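ok so it's October and I have finally moved the last of my stuff out of the Orkville apartment, which means I can tell you everything I learned about laundry in a building with 2 washers for 19 units. thread

First thing. I grew up with a washer in the basement and never once thought about it. You put things in, you forgot them, your mom yelled. That was the whole system. So when the listing said "shared laundry on site" I read it as "laundry: yes" and signed.

The laundry room in Orkville was down a flight of outside stairs, past the bikes. One light, one folding table, two washers, two dryers, and one of the dryers only heated if you picked the permanent press setting. Any other setting and you got a nice breezy tumble for an hour and wet jeans at the end.

I found out about permanent press in month four. MONTH FOUR. I had been hanging jeans off the shower rod like a pioneer.

The machines ran on a card. You loaded the card at a kiosk by the mailboxes, and the kiosk took bills but hated any bill that had ever been folded. I used to iron my fives. I owned an iron and used it only on money.

Anyway, timing. Everyone thinks Sunday night is bad and they're right, so everyone moves to some other night, and then that night is bad. The real window was 6 in the morning. I am not a morning person but I became a person who could carry a basket down wet stairs with my eyes mostly closed.

At 6 you'd get both washers. Both! Darks and lights at the same time, like a king.

By 7:30 the guy with all the soccer uniforms would be down there. Nice guy. So many socks.

Etiquette stuff, and I will fight about this one. If a load is done and the person isn't there, you wait ten minutes. Then you can move it to the top of the machine. You do not move it to the floor. You do not move it to the table where somebody else's clean towels are. And you for sure do not put it in the dryer on high "to be helpful" because that is how I lost a green sweater I'd had since college.

It came out sized for a doll. I kept it for a year. I think I was hoping it would relax.

Detergent next. I used Sistard for ages because it was the big blue jug and it was always on sale, and I used about twice what I should have because the cap lines are impossible to read. My towels got this stiff, kind of waxy feel and I figured the towels were just old.

They were full of soap. I ran them through with hot water and no detergent at all and there were SUDS. I watched them through the little window for a whole cycle, slightly horrified.

So now it's two tablespoons, a measured two tablespoons, for a normal load. I keep an old coffee scoop in the jug. No fabric softener on towels, ever. If you like softener on sheets, go ahead, I won't tell anybody.

Cloths are their own thing. I'm talking dish cloths, dust cloths, the one you use on the counter. I wash those apart from clothes, hot, and I pull each one flat while it's still damp so it doesn't dry into a potato chip.
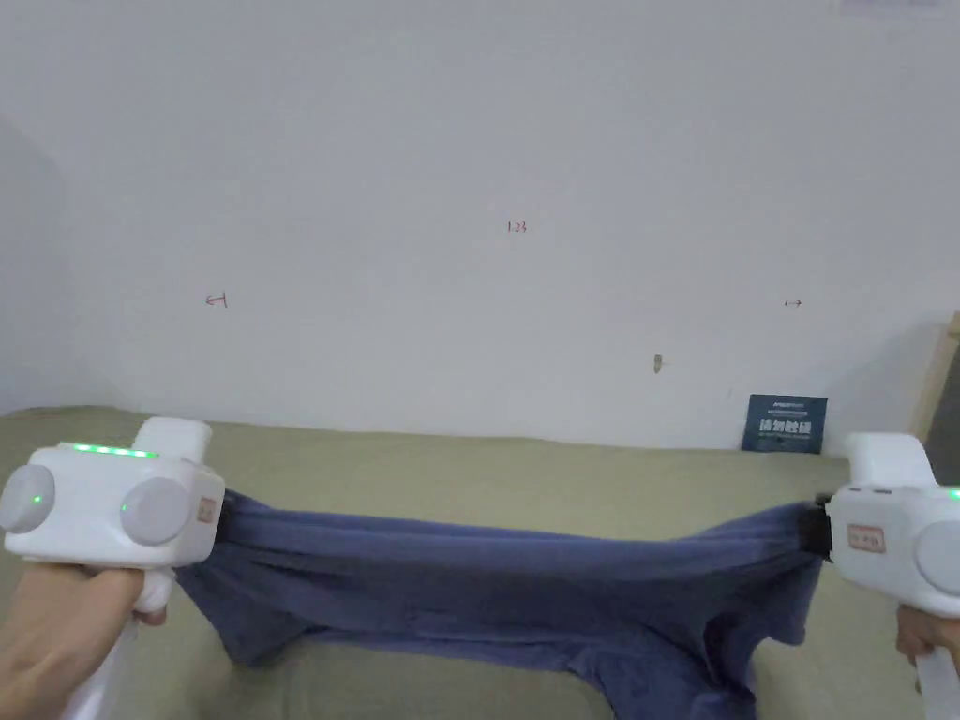 Blue-gray cloth, pulled taut across the top. Team flat cloth forever

That flat thing works on pillowcases too, and T-shirts. Grab the two ends, give it a good tug sideways, snap it once. I stopped needing the iron for anything but the kiosk.

Somebody is going to ask about drying racks so let me just get there. I had a Hisora rack, the accordion kind, and for a small apartment it was great except that it had opinions about which way it wanted to fold. Put the heavy stuff on the bottom rungs. I put two bath towels on the top rung the first week and the entire thing walked itself over sideways in the middle of the night. I thought someone was in the kitchen.

Also leave gaps. I know you want to fit everything on there. Leave gaps anyway, and put it near a window or aim a fan at it. A cheap box fan on low dried a full rack overnight, even in the muggy part of August.

OK stains, quick round, only the ones I've personally caused. Coffee – cold water right away and a drop of dish soap. Olive oil – dish soap straight on the dry fabric, leave it alone for a bit, then wash. Red wine – I don't know, I bought a new shirt. Ink – I ran my favorite pen through the wash in a pocket and there's nothing to teach you except check your pockets.

Check your pockets! I found up to $19 in there one time, all mine, in a jacket I hadn't worn since spring. I have also found a full packet of tissues, after. You know the kind of after I mean. White fluff on every black thing I own.

For that, by the way, don't rewash it. Dry it first, shake everything outside, then use a lint roller on what's left. Rewashing just turns the fluff into paste.

The one thing I'll really miss is the bulletin board. It was supposed to be for notices from the management company (Canpolat, who I will say fixed the stairs fast when the railing came loose and took their sweet time with everything else). But mostly it was single socks. People would pin up a sock they'd found and other people would leave notes on it.

There was a yellow one with lemons that was up there the whole time I lived in the building. Somebody drew it a little birthday card at one point. I looked for it on my last morning and it was still there, so I left it my pushpin, a nice red one.

And I had $87 in quarters! I forgot to mention that. Before I moved in I'd been saving quarters for laundry in a pickle jar because every apartment I'd ever visited ran on coins. Then I get there and it's a card. I carried that jar up three flights and, last weekend, back down three flights.

New place has its own washer, a tiny one, in a closet next to the bathroom. It plays a song when it's done. The song is long. I don't know how to turn it off and the manual is in the one box I can't find.

I still woke up at 6 today to do a load. Stood there in my socks with nowhere to carry the basket. Made toast.

If you've got a fix for the song, please reply. Also taking suggestions on what to do with a very heavy pickle jar.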